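Last updated: 15/03/2022

Filed under: Campaign diary, Ward level

Filing opened at nine. I had the nomination form for the Ikley ward seat in duplicate, with the signature sheets numbered and clipped. The threshold is 50 valid signatures from registered residents. The clerk in Wesstead checks each one against the roll by street, then by surname, so I had sorted them that way.

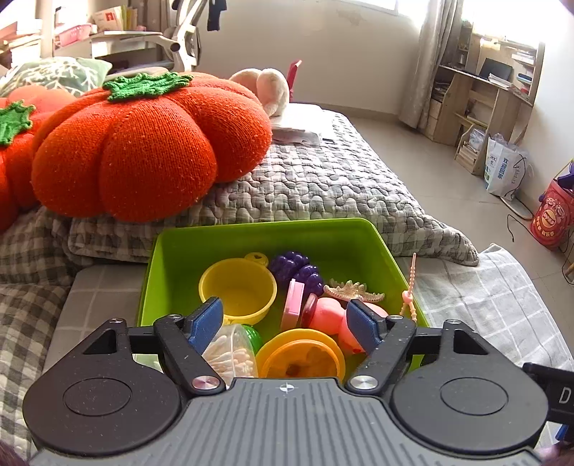
She struck four lines. Two were duplicates and two gave addresses on the Lovow side of the boundary, which moved in October when the map was redrawn. The old map is still posted in the lobby. I was left with over 50 and got the stamped receipt. 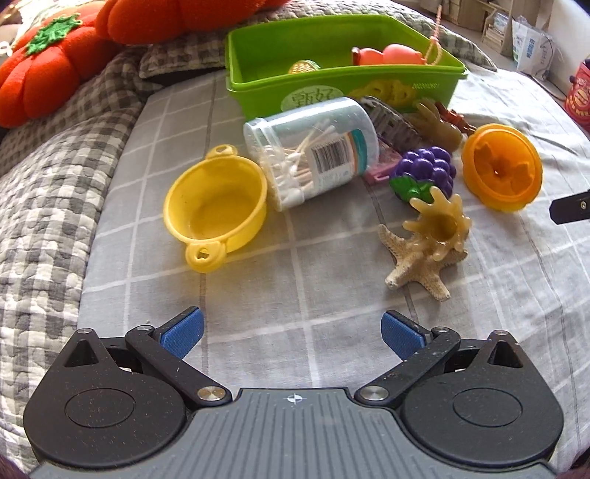
Photo: Ojārs Juška

The deposit is 3000, payable by transfer only, reference number in the first field. The bank put my name in that field instead. The clerk accepted a printed confirmation but wants a corrected one within 30 days. Called the bank at lunch. On hold for most of it.

Read the spending rules again in the afternoon. Printing counts on the day of delivery, postage on the day of mailing. Anything lent to the campaign is entered at the usual rental price. Section 6 does not say how to enter a hall offered free by a party branch. Sent the question in writing.

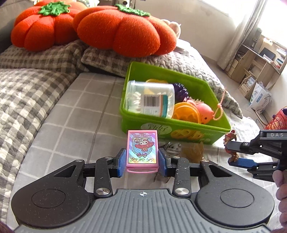 WARD NOTES

Kuusk branch met at seven. The agenda had five items and we reached the third. The vote on a joint list with Lovow was put off again, as their delegate had no written mandate. I asked for the motion to be sent out before the next meeting with the seat order attached. Agreed, no vote taken.

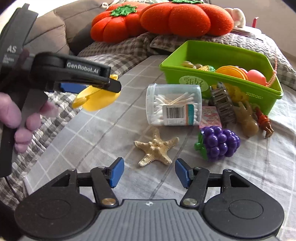
Two grippers and a yellow toy piece.

Left to do: corrected transfer slip, agent's consent form, proof of the leaflet.

Contact | © Ikley Ward Diary | Back to top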